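TV Drama and the Long Mystery
Week 4 handout: the puzzle-box series and its promises

Read this before the seminar. The set viewing is the first two episodes of Rillari and the last episode of Tuvum. If you only have time for one, make it the Tuvum finale, even though it spoils the rest.

Terms

Puzzle-box series: a serial drama built on a central question that is raised early and kept open for as long as the commissioner keeps paying. The label is used loosely, mostly by publicists. I would like you to use it tightly or leave it alone.

Withholding: keeping back something a character knows. Compare with delay, where the character doesn't know either. Rillari does a great deal of the first and presents it as the second. Watch the kitchen conversation in episode two and ask why neither sister finishes a sentence.

Mythology: the pile of back story that collects behind the plot. Fans prize it. Whether it does any dramatic work is another question, and the Gamage reading (in the course pack) assumes the answer instead of arguing for it.

The claim we are testing

Critics often say that these series "reward close attention". I doubt this, at least as a general rule. Attention is rewarded when a detail planted early changes how we understand a later scene. In Tuvum there are plenty of early details — the flooded cellar, the wrong date on the hymn sheet, the dog — and hardly any of them come back. A viewer who missed all three would follow the ending perfectly well.

The usual defence is that mood matters more than answers. Fine, but then the show has no business ending every episode on a question. Stakoston, which is slower and much less admired, drops its mystery halfway through the run and becomes a drama about a marriage. I think it is the better series. You needn't agree, but have a scene ready if you don't.

A note on evidence

Online discussion is a poor guide to how a series was received. One thread on the Rillari ending runs to 538 posts, and some 19 people wrote most of it. Quote it if you must, as the view of those who wrote it and of no wider public. The same goes for trailers, which sell the question and have never seen the answer.

For the seminar

Pick one unanswered question from either series. Find the scene that raises it and the last scene that touches it. What has changed for the characters in between? If the answer is nothing, say so.

Bring a written response of 500 words. Plot summary doesn't count towards the total. Please don't use "haunting", "slow burn" or "a meditation on".

Next week: adaptations, and whether a film's plot can stand being stretched over a whole series.
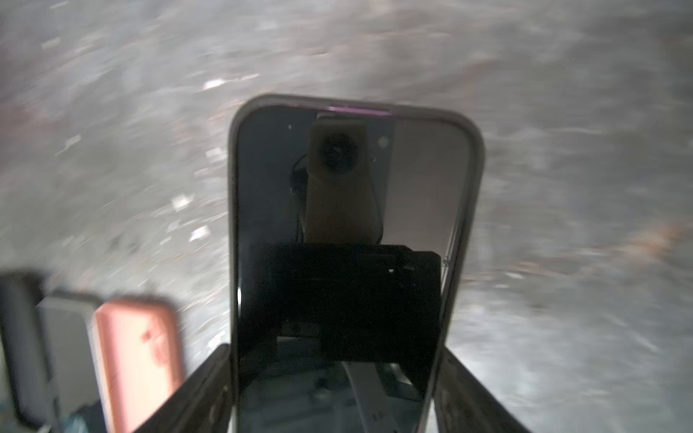
A phone with its screen off.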